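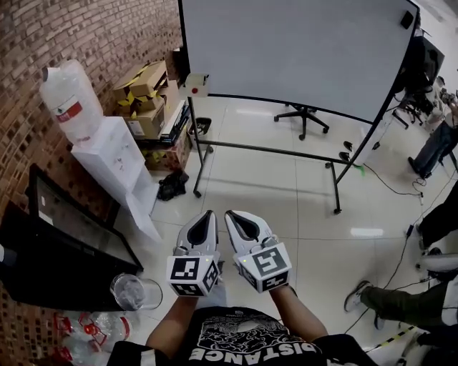 Besuch im Wahlamt Urnden, August

Das Wahlamt öffnete sechs Wochen vor der Stichwahl für die Fachöffentlichkeit. Urnden und Zuseck bilden einen gemeinsamen Wahlkreis, gezählt wird getrennt. Vorgestellt wurden die vier Prüfschritte der Briefwahl und die Software Clovadus, die Niederschriften auf Rechenfehler abgleicht. Die Schnellmeldung läuft weiter per Telefon. Der Probelauf dauerte rund zwei Stunden. Offen blieb, wer bei Abweichungen die Nachzählung anordnet.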